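Cornanport Neighbors Help Board
Home & Cleaning > Tables and linens

Quilted tablecloth on a round table, keeps sliding and everything tips over

posted by zonda_lane34
Thu 27 November

Ok quick one because I have people coming over. We have a round table in the living room, the kind everybody ends up sitting near with a drink. Put a quilted cover on it in August because the top was getting rings. Love the look, washes fine. Problem is it creeps. Every time somebody leans on the edge it shifts, you get these little ridges, and then cups go over. Paper cups are the worst, even a nudge does it.

Tried so far: double sided tape (left gunk), a rubber shelf liner cut in strips (worked for a week then the strips bunched up). Don't want to staple or glue anything, table is a hand me down.

Also the storage side of it. We keep snack canisters and drink mix out on the table all day and I'd like them to stay put without buying a big ugly tray.
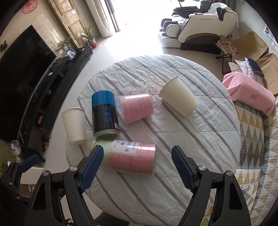

My budget is small, 14 dollars or so I'd like to stay under, and I can't get out to the big stores before the weekend. Cloth is the pale one with the stripes, and you can see the wrinkles it gets, they're soft but they're enough. The round stuff is the trouble, the big pink canister with the white label ends up on its side and the paper cups go right along with it. Should I get a different cover or is there some way to anchor this one? Don't really want to give up the padding, it's quiet and it doesn't show crumbs.

3 replies

plattner_st_sewing

Had the same thing on a 34 inch round. You don't need a new cover. What fixed mine was one full piece of non slip pad under the whole thing, NOT strips. Strips always bunch, the quilt drags them along. Get the open weave rug kind, the squishy stuff, and cut it a couple inches smaller than the tabletop so it doesn't peek out.

How I did it:

Take everything off, wipe the table, let it dry all the way. Any damp and the pad skates.
Lay the pad, smooth from the middle out.
Cloth on top, same thing, middle out. Pull gently on oppsite sides, not one side at a time or you'll just walk it over.
Press down with your hands for a bit. Sounds dumb, helps.

If it still creeps, sew four lengths of elastic to the underside near the edge and run them across to each other under the tabletop, like a fitted sheet. I used 4 short ones and safety pins before I bothered to sew. Pins held up for months so no rush on the sewing part.

About the old tape gunk, get that off first. A little cooking oil on a rag, leave it a few minutes, wipe, then dish soap. Try it underneath first if the finish is old. The pad will stick to leftover glue and tear when you lift it, ask me how I know.

One more thing, check the shrink. Mine pulled in unevenly after a hot wash and one side was always tight, so it kept tugging itself over. Cold wash, low dry, lay it flat while it's still a tiny bit damp.

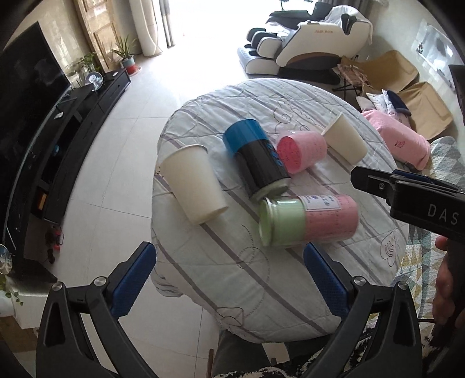 And for the drinks, heavier cups if you can stand washing them. A short wide mug will sit on quilting all day. If you want to keep paper, fill them half way and put a flat coaster under each, cork or felt, anything stiff. The padding is the thing tipping them, a stiff base spreads it out. Same goes for the canisters, stand them all on one thin placemat and they'll quit wandering.

Lift the pad every month or so and shake it, crumbs get down in the holes.

mudroom_monday

just buy a vinyl one. wipes clean, doesnt move, done. the quilted kind is for beds imo

prevasance_attic

Vinyl slides too unless it has the fuzzy back, so careful with that advice. And it sticks to your arms in summer.

I'd do the full pad like the sewing person said. I'd skip the elastic if you have kids or a cat going under there, mine got a foot hooked in it and the whole top came along. Tablecloth clips are cheap and come off in two seconds. But measure how thick your table edge is before you buy, a lot of them won't open wide enough once the quilting is folded in there. I had to send a set back.

For the canisters, round cake pan, upside down, under a placemat? Gives you a hard spot to set things. Looks better than it sounds. Or a lazy susan if you run across one at a yard sale, then nobody has to reach and lean on the edge in the first place, and it's the leaning that starts all of it.

zonda_lane34

Thx all. Have rug pad left over from the hallway, never thought of using it. Going to cut that tonite and try the pins. Will skip vinyl. Do I put the bumpy side up or down or does it not matter?

plattner_st_sewing

Mine's the same both sides. If yours has a bumpy side put that up, to the cloth.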